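Zillomel safety lead explains cable-sorting fault and the changes that followed

22 November 2021

A two-armed robot cell at the Flendside laboratory of Zillomel was taken out of service in March after one arm continued to pull on a snagged cable when it should have stopped. No one was hurt. The damage came to one gripper finger and a wrist cable, and the cell was returned to use after a review led by Mali Jarman, the company's head of equipment safety.

In an interview at the laboratory, Jarman said the fault was a simple one that had gone unnoticed for too long.

"The arm has a limit on how hard it may pull," she said. "When it reaches that limit, it is supposed to stop, open the gripper and report. On that run it reached the limit, and it did report. It did not stop."

The cell is used to develop Grurell, the company's program for sorting used household electrical items. Cables are the hardest part of that work. They loop around one another, they catch on plugs, and a gripper that closes on one strand may lift four.

According to the fault report, the left arm had taken hold of a charging cable that was hooked around a power strip. The right arm was holding the strip. Each arm read the resistance as a heavy object and increased its effort. The log shows the force warning was raised 12 times before an operator pressed the emergency stop.

"The operator did exactly what she was trained to do," Jarman said. "My concern is that she had to. A warning that is raised 12 times and changes nothing is a failure of the system."

The review found that the stop command had been switched off in a software update, number 2805, which was meant to reduce false alarms. The setting was to be restored once testing was complete. It was left as it was, and the arms operated under it until the incident on run 2991.

Asked whether the update should have been approved, Jarman was direct. "No. It was approved by people who understood the arms well and who assumed the change would be short-lived. I signed the form myself. We have since removed the option. A force stop on this cell can no longer be turned off through software by anyone, and that includes me."

Other changes followed. The two arms now share their force readings, so that one will release if the other meets resistance. The pull limit has been lowered by 15 percent for any task involving cords. Gripper fingers are inspected before each session, and the wrist cables are checked for wear at the same time. An outside engineering firm, Yokoyama, reviewed the new arrangement and asked for one further measure, a written record of every emergency stop, whatever its cause.

Jarman said some staff had questioned whether the lower limit would slow the work. She accepted that it had.

"There are tangles the arms now give up on," she said. "They let go, they report, and a person opens the cell and separates the cords by hand. I am content with that. The research staff would like a better answer, and they are entitled to look for one, provided the limit stays where it is."

She would not give a date for the end of the added inspections. The next review of the cell will consider whether the same checks should apply to the company's single-arm stations, which were not affected by the update but use the same type of gripper.

"I have asked for the records from those stations," Jarman said. "I will read them before I say anything about them." 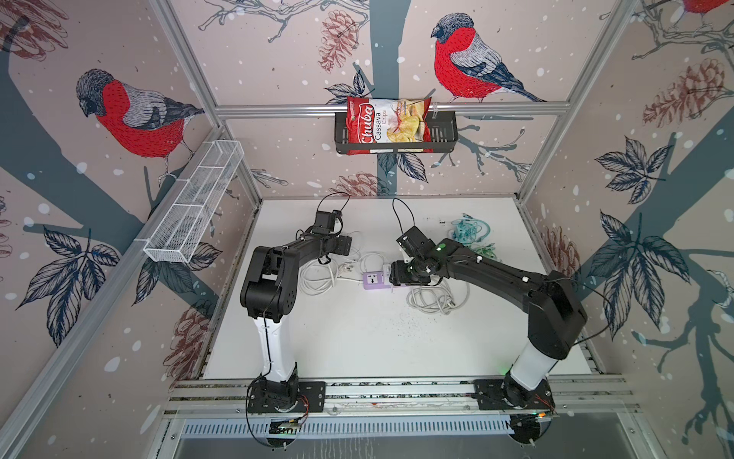
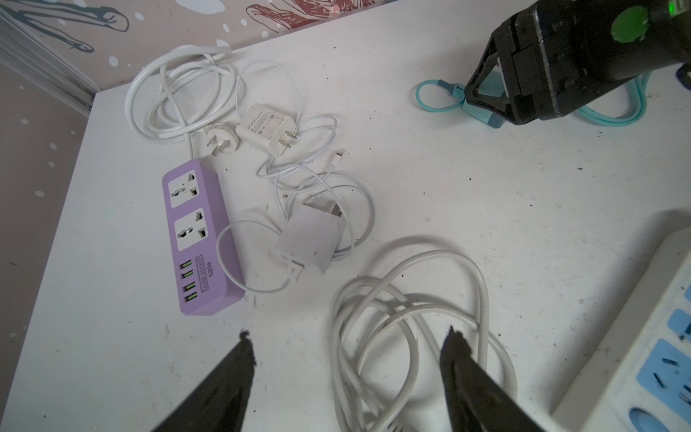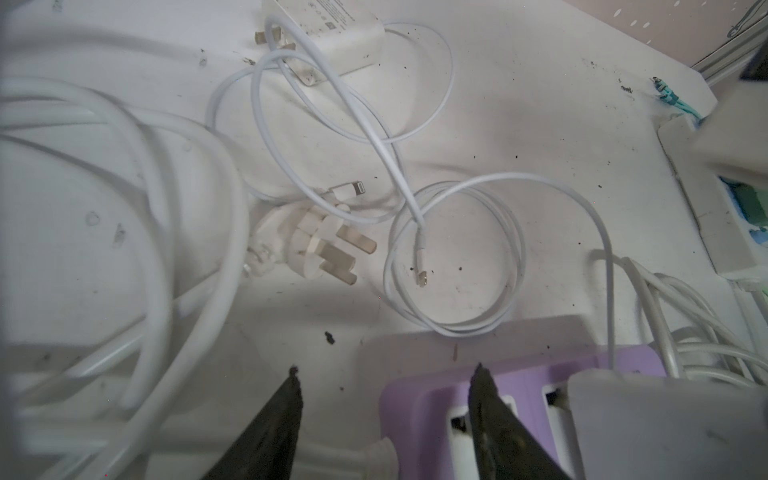 White cables and a purple power strip in the sorting cell at Flendside.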